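Student Projects > Work and Technology > Final Reports
November
By Renji Tanabe

Handling Work and Automation at the Stidelia Returns Center

1. Purpose of the project

This report presents the results of a one-term study carried out at Stidelia, a company that receives, checks and repacks returned bags and small leather goods for online stores. The company is introducing automated handling in stages. The aim of the project was to record how the work of the checking staff changes during this process and how the staff themselves judge the change.

The study did not measure the technical performance of the system. Questions of speed and accuracy are covered by the company's own reports, which were not made available to students.

2. Background

Before the present changes, a returned bag passed through three hands. One worker opened the carton, a second checked the bag for wear and missing parts, and a third wrapped it for storage. The center employed 13 people in these roles at the start of the term. All of them were trained on the job, and the longest-serving had been with the company since it occupied the old building on the Imine side of the canal.

The first stage of automation, a sorting belt named Trullus, took over the movement of cartons between rooms. The second stage, known within the company as Au, concerns the handling of the goods. It requires a large number of recorded examples of people picking up, turning and setting down bags of different shapes. Checking staff were invited to produce these recordings as part of their paid hours.

3. Method

I visited the center on nine occasions and observed both the ordinary checking line and the recording work. I interviewed eleven members of staff and two supervisors. Interviews lasted between 20 and 45 minutes and were held in the break room, with the agreement of the company. Staff were also asked to fill in a short form at the end of their shifts. I received 147 completed forms, of which 331 separate written comments could be used. Comments were grouped by subject and read twice.

4. Findings

4.1 Changes in daily tasks

The sorting belt removed most of the lifting and walking. Staff over fifty mentioned this more often than younger colleagues and generally welcomed it. Several also noted that walking to the carton room had been their main chance to speak with people from other sections. Supervisors were aware of this and had moved the morning break so that both rooms could share it.

4.2 Recording work

In the recording work, the worker holds a gripper in one hand and leaves the other free. Bags with loose straps and soft sides were described as the most tiring, as the strap must be kept clear while the body of the bag is held. Workers said that it took several shifts before the gripper felt natural. One wrote that she had never thought about how she picked up a bag until she was asked to do it slowly.

A common practice is to steady a lower corner of the bag with the bare hand while the gripper takes hold of the bottom edge. 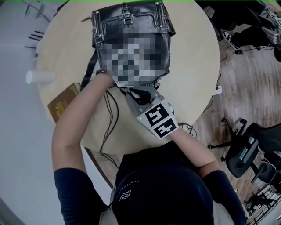
4.3 Attitudes toward the system

Opinions were divided. Of the usable comments, 173 dealt with the future of the job, more than with any other subject. Many expressed pride that their own way of handling goods would be kept. Others asked whether they were preparing their replacement, and whether those who made the recordings should be paid at a higher rate. The company had not answered the second question by the end of the term.

5. Conclusions and recommendations

The physical load of the work has fallen, while the need for concentration has risen. It is recommended that recording shifts be limited to two hours, that staff receive written information on the planned use of the recordings, and that the matter of pay be settled before the next stage begins.

The small size of the group and the short period of study limit these results. A second round of interviews is planned for the spring, subject to the approval of the department.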